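4.2 Recovering Gripper Pose from Cube Markers

Our favorite part of the Puler pipeline is also its simplest. Each hand-held gripper carries a white cube with square fiducial patterns, and the head camera only has to find one clean face to give us a full six-degree pose. We run detection at 30 Hz and pass the corners to a small filter that fuses both hands into a single head-relative frame (Figure 3). Two-handed work on a desk is a wonderful stress test for this, as the wrists turn constantly and faces come and go.
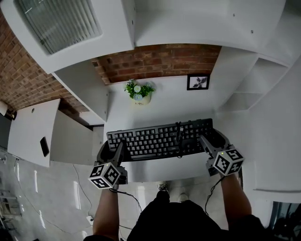 Figure 3. Head-camera view of a bimanual keyboard task. Both grippers carry marker cubes; the fingers are at or just above the keys.

When a face drops out, the filter coasts for up to 12 frames before it marks the pose as lost. With this one change, 92 percent of our desk episodes passed the replay check without any manual repair, which delighted us! Most of the remaining failures came from glare on the cube faces and from fast wrist rolls.

Contact is harder. A few millimeters of height error decides whether a replayed finger presses a key or hovers over it, so we also fit a desk plane per episode and express gripper height relative to it. The policy in Section 5 takes these plane-relative heights as input.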